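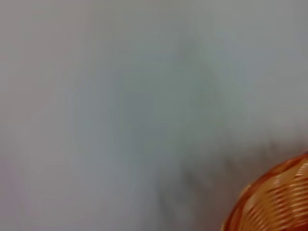

Badby Tournament Playmat, Series 2

The Badby Tournament Playmat is a single-player mat for organized trading card play. It is supplied to stores, clubs and event organizers, and may also be ordered by individual players. Series 2 replaces the original Badby mat, which is no longer in production.

Product details

Surface: woven polyester, printed
Backing: natural rubber, non-slip
Edge: stitched on all four sides
Zones: library, graveyard and exile marked; unmarked version available
Supplied with: carrying tube and one cotton strap
Item code: Badby S2 (marked), Badby S2-U (unmarked)

Intended use

The mat is sized for one side of a standard two-player match and may be placed edge to edge with a second mat. In team events, three mats fit side by side on most folding tables used for competitive play, leaving space at the end for a life pad and dice. Players using double-sleeved decks of larger formats may prefer the unmarked version, as the library zone on the marked version is printed for a single deck of standard width.

The surface has been chosen so that sleeved cards can be picked up without bending at the corners. Unsleeved cards may be used but will show wear sooner.

Custom printing

Organizers may order mats with their own event artwork. The minimum custom order is 15 mats. Artwork should be sent as a flat file with no text within the stitched margin. A proof is issued for approval before printing begins, and changes requested after approval are charged separately. The customer is responsible for holding the rights to all artwork submitted.

Custom orders are handled by Zerrin Dağdelen. Orders of 800 mats or more are printed at the Dumitz facility and require a longer delivery period, which will be confirmed in writing with the proof.

Care

Wipe with a damp cloth and mild soap. Lay flat until dry. Do not machine wash, iron or fold. Store rolled with the printed side facing out. New mats may carry a slight rubber odor, which fades when the mat is left unrolled in a ventilated room.

Related items

Tadix Deck Case, side loading
Tadix Life Pad, pack of two
Pangaribuan Table Numbers, double-sided

Returns

Unused standard mats may be returned in their original tube. Custom mats are not returnable except in the case of a printing or stitching fault. Faults should be reported to Şükran Güneş, Customer Accounts, with the order number and the item code.

Page revised May 9, 2023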